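February
Posted by Nuno Brandão
Print | E-mail

Week 12 handout – bread dough, resting

I've said it in class and I'll say it again: let it sit! Most of your tight, torn loaves from last week just needed 18 more minutes under a towel. Gluten relaxes while you do the dishes. Poke it, and if it springs right back, wait.

Read page 457 before the Piluvska rye session (bring a scale).
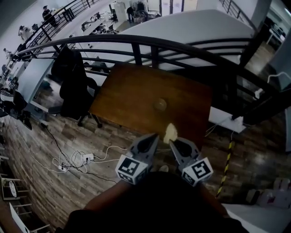 A small, pale lump on a brown wooden table.

2 comments

Abílio Correia: Does this go for rye too?

Vi: My towel stuck. Flour it first?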